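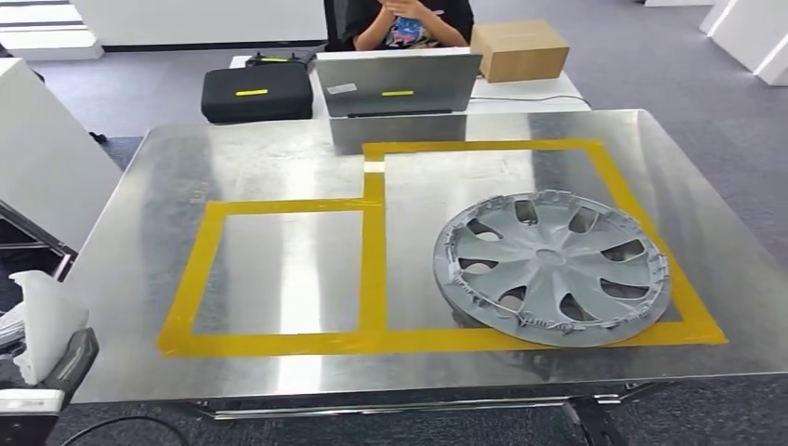 Workshop Automation Build: January Progress Report
Filed under: Projects / Member Builds / Funded Work
3 comments | 12 shares

This report covers the second stage of the Hollis build, carried out in the shared workshop at Fliltitz with support from the Trusa small projects grant. The purpose of the build is to enable a legged robot with two hands to pick up, move and set down car parts of awkward shape at a fixed work table. Work in this period centered on the table layout. Two adjoining zones have been marked on the steel top in yellow tape, the larger on the right and extending further back, and a gray plastic wheel hubcap serves as the test part. The hubcap was selected for its open spokes and the clips along its rim, which offer several possible grip points and make the choice of grip a fair test of the control software.

A total of 217 attempts were logged during the period, against a planned 100. Of these, 105 ended with the part fully inside the intended zone. The remaining attempts were recorded as misses, including those in which the part came to rest across a tape line. Warrick Tapsell, who maintains the log, has proposed a separate category for such cases – the present pass or fail record does not show how close an attempt came. This change will be adopted in the next stage.

Glare from the overhead lights on the steel surface remains a concern for the vision software. A matte covering was considered and set aside, as the grant application specified a bare metal work surface. Adjustments to camera exposure are being tested first.

Attention was also given to where the robot stands. Its reach depends on the position of its feet, and small differences at the start of a run affected the results at the table. Lines of yellow tape have therefore been placed on the carpet as a standing reference.
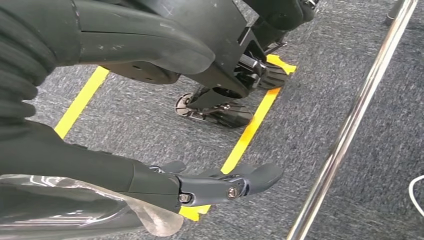

Feet and floor tape, viewed from the wrist camera.

The floor tape is a temporary measure. It wears and must be replaced, and Rainer Hagedorn is preparing a more durable guide using the Jarkis mounting plates already held in stock. No additional funds are requested for this item.

Spending to date stands at almost 3,000 dollars, within the approved budget for the stage. The largest costs were replacement finger parts and cabling. Receipts have been submitted separately.

The next stage will introduce a second part of different size and repeat the placement runs in both zones. The workshop requests confirmation that the revised log format is acceptable before those runs begin.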